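Hochschule Erkdale, Fachbereich Maschinenbau und Automatisierung
Praktikum Handhabungstechnik
Begleitskript zu Versuch 3: Einrichten und Pflege des Handführplatzes mit zwei Greifern

Verantwortlich: Lorenz Lanz
Stand: 7. April 2026

1. Gegenstand des Versuchs

Der Handführplatz dient der Aufnahme beidhändiger Bewegungsabläufe, die später auf die Zweiarmzelle Marside übertragen werden. Die bedienende Person führt mit jeder Hand einen Greifer. Stellung und Öffnungsweite beider Greifer werden während des Ablaufs fortlaufend gespeichert. Im Versuch richten die Studierenden den Platz ein, prüfen die Greifer, nehmen eine Übungsreihe auf und übergeben den Platz in ordnungsgemäßem Zustand.

Die Kenntnis der Abschnitte 2 bis 4 wird zu Beginn des Praktikumstermins in einem kurzen Gespräch festgestellt. Wer die Sicherheitsunterweisung des Labors nicht nachweisen kann, nimmt am praktischen Teil nicht teil.

2. Vorbereitung des Platzes

2.1 Arbeitsfläche
Die Tischplatte wird mit einem trockenen, fusselfreien Tuch abgewischt. Reste von Klebeband sind vollständig zu entfernen. Auf der Platte verbleiben nur die Gegenstände, die für die jeweilige Aufgabe vorgesehen sind. Werkzeug, Schreibmaterial und Getränke gehören auf den Beistelltisch.

2.2 Leitungen
Die Anschlussleitungen der Greifer werden so geführt, dass sie in keiner Stellung gespannt sind und nicht unter das Werkstück geraten. Vor dem Einschalten bewegt die bedienende Person beide Greifer einmal langsam bis an die Grenzen des Arbeitsraums. Eine zweite Person beobachtet dabei den Verlauf der Leitungen. Steckverbindungen dürfen nur im ausgeschalteten Zustand gelöst werden.

2.3 Einschalten
Zuerst wird der Aufnahmerechner gestartet, danach die Versorgung der Greifer. Das Programm Presimholm meldet beide Greifer getrennt an. Erscheint nur einer der beiden in der Geräteliste, ist die Versorgung abzuschalten und der Sitz der Stecker zu prüfen. Ein mehrfaches Neustarten des Programms ohne diese Prüfung ist zu unterlassen.

3. Prüfung und Abgleich der Greifer

Die Backen werden auf Risse, Ausbrüche und Verschmutzung untersucht. Beide Backen eines Greifers müssen beim Schließen gleichmäßig anliegen. Bleibt einseitig ein Spalt, sind die Befestigungsschrauben der Backen zu lösen, die Backen auszurichten und die Schrauben wechselweise wieder anzuziehen.

Anschließend erfolgt der Abgleich der Öffnungsweite. Der Greifer wird vollständig geschlossen und der Wert in Presimholm als Nullpunkt übernommen. Danach wird er vollständig geöffnet; die Anzeige muss 100 Prozent erreichen. Abweichungen von bis zu 3 Prozent sind zulässig. Bei größeren Abweichungen wird der Abgleich wiederholt. Bleibt die Abweichung bestehen, ist der Greifer zu sperren und die Laboraufsicht zu verständigen.

Der Abgleich ist für den linken und den rechten Greifer getrennt durchzuführen. Die Werte werden in das Platzbuch eingetragen, und zwar auch dann, wenn sie gegenüber dem Vortermin unverändert sind.

4. Übungsreihe »Kehren«

Als Übungsaufgabe wird das Aufkehren von Papierschnitzeln verwendet. Der linke Greifer hält die Kehrschaufel, der rechte den Handbesen. Die Aufgabe ist für die Einweisung geeignet, weil beide Hände unterschiedliche Bewegungen ausführen und ein lockerer Sitz der Werkzeuge in den Backen rasch bemerkt wird.

Die Werkzeuge werden vor Beginn der Aufnahme eingespannt und durch leichtes Kippen auf festen Sitz geprüft. Die Borsten des Besens weisen zur Schaufel. Die Papierschnitzel liegen zwischen beiden Werkzeugen auf der Tischplatte.

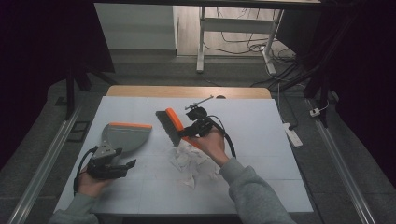 5. Durchführung der Aufnahme

Eine Aufnahme beginnt und endet in der Ruhestellung. In der Ruhestellung werden beide Greifer für einen Augenblick still über der Tischplatte gehalten. Die Schaufel wird danach mit der Lippe flach auf die Platte gesetzt und bleibt während des Kehrens möglichst ruhig. Der Besen wird in gleichmäßigen Zügen auf die Schaufel zu geführt.

Je Gruppe sind 25 gültige Aufnahmen anzufertigen. Ungültig ist eine Aufnahme, wenn

ein Werkzeug aus den Backen rutscht,
eine Leitung zwischen Werkzeug und Tischplatte gerät,
die Ruhestellung am Anfang oder am Ende fehlt,
eine andere Person in den Arbeitsraum greift.

Ungültige Aufnahmen werden nicht gelöscht, sondern in Presimholm mit dem entsprechenden Vermerk versehen. Nach einem Wechsel der bedienenden Person ist der Abgleich nach Abschnitt 3 erneut vorzunehmen.

6. Pflege und Übergabe

Nach Abschluss der Übungsreihe werden die Werkzeuge entnommen und die Backen mit einem weichen Pinsel gereinigt. Lösungsmittel sind nicht zugelassen. Papierreste und ausgefallene Borsten sind auch von den Führungen der Greifer zu entfernen.

Die Leitungen werden in weiten Schlaufen abgelegt. Ein enges Aufwickeln um den Greifer beschädigt den Leitungseingang und ist untersagt. Ersatzbacken und Schrauben befinden sich im Schrank Lehner, unteres Fach; jede Entnahme ist im Platzbuch zu vermerken.

7. Versuchsbericht

Der Bericht enthält die Abgleichwerte beider Greifer, eine Übersicht der ungültigen Aufnahmen mit Angabe des Grundes sowie eine Beschreibung etwaiger Störungen und ihrer Behebung. Er ist je Gruppe in einfacher Ausfertigung bei Lorenz Lanz einzureichen. Berichte ohne Abgleichwerte werden zur Ergänzung zurückgegeben. Nachholtermine für den praktischen Teil finden im Juli statt und werden durch Aushang am Labor bekannt gegeben.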